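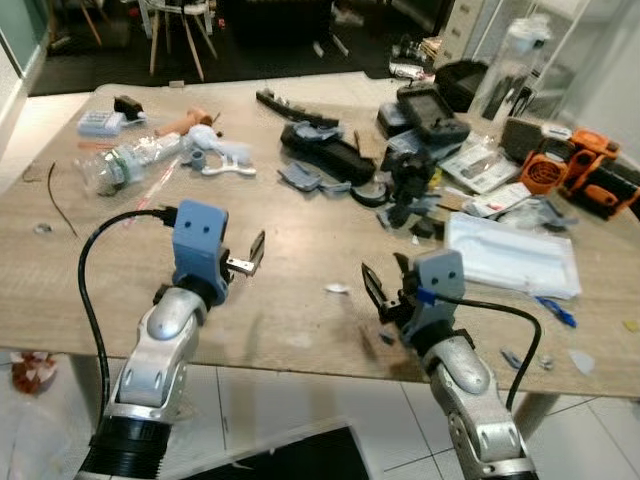
Shock travel sensors on a Covard rear suspension kit are fitted after the shocks are mounted and the ride height is set, and before the wheels go back on for the last time. Each sensor has a molded cable that cannot be shortened or spliced, so plan the route before you drill or clamp anything. Between the sensor body and the first fixed clip, leave a free loop that hangs in an open arc, the way the black cable does on the left side of the photo. A small clip like the blue one on the right is enough to hold the cable where it joins the part that moves. Do not pull the cable straight between two clips at any point where the suspension travels.

4.1 Before you start

You will need the two sensors, four rod ends, the bracket set (part 199), the cable clips and the Shiferaw logger with its harness. The bracket set fits coil-over shocks with a plain lower body. Shocks with a remote reservoir need the offset brackets, sold separately.

Closed length of the sensor, center to center: 242 mm
Usable stroke: 172 mm

Measure the full travel of your shock with the spring removed. It must be at least 20 mm less than the usable stroke of the sensor. If it is more than that, the sensor can run out of stroke when the car leaves the line and the rod will be pulled out of the body.

CAUTION: Support the car on stands under the chassis, never on a jack alone. The axle has to be free to move through its full travel during this procedure.

4.2 Mounting the sensors

1. Disconnect the battery and switch off the logger.

2. Remove both rear springs. Mark them left and right if they are different rates.

3. Bolt the upper bracket to the shock mount tab using the longer of the two supplied bolts. Leave it finger tight.

4. Clamp the lower bracket to the shock body below the adjuster knob. Check that you can still turn the knob through its whole range.

5. Thread a rod end onto each end of the sensor and run the jam nuts up by hand.

6. Fit the sensor with the body at the top and the rod at the bottom. The cable exit should face away from the tire.

7. Look at the sensor from the side and from behind. It should sit parallel to the shock in both views. A sensor that leans will still give a reading, but the numbers will not match the real shock movement.

8. Tighten the brackets, then the jam nuts.

9. Raise the axle slowly to full bump and lower it to full droop. Watch the rod ends as it moves. They should not bind or touch the bracket ears.

NOTE: If a rod end binds near full droop, move the lower bracket up the shock body a little and try again. Don't file the bracket.

4.3 Routing and connection

1. Run each cable up to the chassis and forward along the main rail. Keep it away from the headers, the fuel line and the ignition leads.

2. Clip the cable to the chassis with the axle at full droop. This is the longest run it will ever have to make – clipping it at ride height leaves it too short.

3. Move the axle to full bump and check that the loop does not reach the tire, the wheelie bar mount or the driveshaft.

4. Plug the left sensor into the gray connector and the right sensor into the black one. Push until the tab clicks.

5. Reconnect the battery.

4.4 Setting zero

1. Refit the springs and wheels and lower the car onto level ground. Set tire pressures to race values. Put the driver, or the same weight in ballast, in the seat.

2. Roll the car forward and back a car length to settle the suspension.

3. Turn on the logger and open Channels, then Travel.

4. Select both rear channels and press Zero. The display shows 0 for each. Bump is positive and droop is negative.

5. Push down on the rear of the car. Both readings should rise. If one falls, open the channel and change Direction to Reverse.

Set zero again after any change to ride height, spring or tire size. Runs saved before the change keep their old zero, so make a note of it in the run log.

Category: Support > Suspension > Install Guides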